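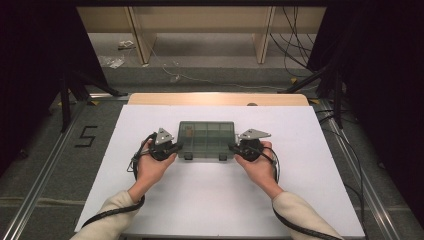 Two hand-held grippers and a compartment box at the Clullbridge Robotics Club.

CLULLBRIDGE, 2020-01-08 – Hi, it's Shiuli Munasinghe from the Clullbridge Robotics Club, and I have news! Our student team is going to the Bususeo Challenge in February, and we are so excited (and a little nervous, I'll admit).

There are 10 of us this year, and our project is all about picking up everyday boxes with two grippers at once. Janka Kolář came up with the idea, and our coach, Dariusz Kalinowski, has been teaching us to slow down and line things up first – I'm still working on that part!

We need to raise $2000 for the trip, so please come to our open practice, meet the team and ask us anything. To visit or chip in, write to Radoslava Skála at the club office.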